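The owner of Trastholm, a corner shop two streets up from the harbor, had run it for nine years before she changed how she buys her stock. She agreed to talk in March, in the slow hour after lunch.

"I used to order by the case from Cenuvon because the case price was good," she said. "Then I'd throw a third of it out." The store room held up to 60 cases at one point, and she paid for a second unit on Lu to take the overflow.

She now orders twice a week in small lots and keeps a paper list by the register. Anything that hasn't sold in 2 weeks gets a mark – a second mark and it's dropped.

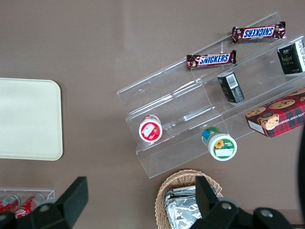

The hardest part was the candy and snacks. "People buy those with their eyes. If the shelf looks thin, they walk past it." She tried spreading fewer items farther apart, then went back to small groups near the register, and sales held up.

Rent is still her biggest worry. It went up to 1155 a month last year, and the landlord won't talk about a longer lease. She has looked at a smaller place on Cinel, but it has no rear door for deliveries.

Asked if she would take on a partner, she shook her head. "I had one. We disagreed about opening hours every single month." She opens at 7 a.m. now and closes when the last bus has gone. In summer she may stay open later, if her nephew can cover the evenings.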